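Can a Machine Tidy Your Bedroom Yet? Grullbridge Finds Out

August 18, 2019

Anyone who has ever stood in the doorway of a messy bedroom with a trash bag in one hand, wishing very hard that the mess belonged to somebody else, will have some sympathy for the team at Stestevent. The small Grullbridge firm has spent the months since February trying to teach a two-armed robot to do one of the dullest jobs in any home, picking litter up off the floor and dropping it in the bin, and last week it invited neighbors, customers and the local paper in to see how far along things are.

The short version is that the robot can do it, some of the time, if you are patient and have brought a sandwich.

The longer version is a good deal more interesting (at least to those of us who have never managed to keep a bedroom floor clear ourselves). The project is called Linell, and it deals with loose trash on carpet and nothing else. It doesn't vacuum, it doesn't make the bed, and it has no opinion on whether the socks under the chair are clean. The firm picked the job because it sounds so easy. A child of four can do it, given enough encouragement, and yet almost every object on a bedroom floor asks for a slightly different kind of grip. A bottle rolls when you nudge it. A tissue gives way to nothing at all between two metal fingers. A clear plastic bag is hard enough for a tired parent to spot, let alone a camera.

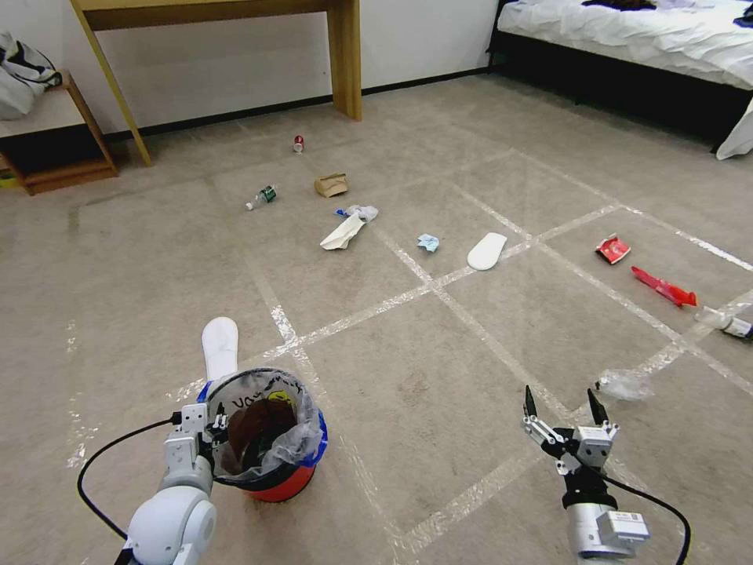

Over the past six months the firm has logged 600 attempts at picking up a single item, and it is quite open about the results. Cans and bottles go best. Paper that has been crumpled into a ball is nearly as good, while paper lying flat is a real nuisance, as the fingers tend to press it into the carpet and slide right over the top. Thin plastic is the worst of the lot. On a good run the machine now clears a floor in 16 minutes. On a bad one it takes 46, and that includes long stretches when it seems to be thinking very deeply about a candy wrapper.

We timed a grown-up visitor doing the same job, by the way, and she had finished before most of us had found a place to stand!

There is also the question of what counts as trash in the first place, and this turned out to be the part of the evening everybody wanted to talk about. An empty bottle is easy enough to agree on. But what about a shoe insole, or a folded sheet of paper that might be a shopping list or might be somebody's homework? For now Linell works from a list that a person draws up beforehand, and anything not on the list gets left where it is. Several parents in the room felt this was already a better system than the one they had at home.

Ross, the cleaning supply company across the river that is helping to pay for the work, would like to see something of the kind in small hotels and student housing one day. Its people were careful not to say when. Hotel rooms have to be turned over quickly, and a helper that needs most of an hour for the floor alone isn't going to take anybody's shift just yet. The hope for the coming year is more modest, a machine that can be left alone in a room without a person standing by to rescue the bin.

Stestevent plans to open its doors again this fall. There is space for 40 visitors, children are very welcome, and the firm is happy to take donations of clean, empty packaging in any shape or size, which can be left in the box by the front entrance.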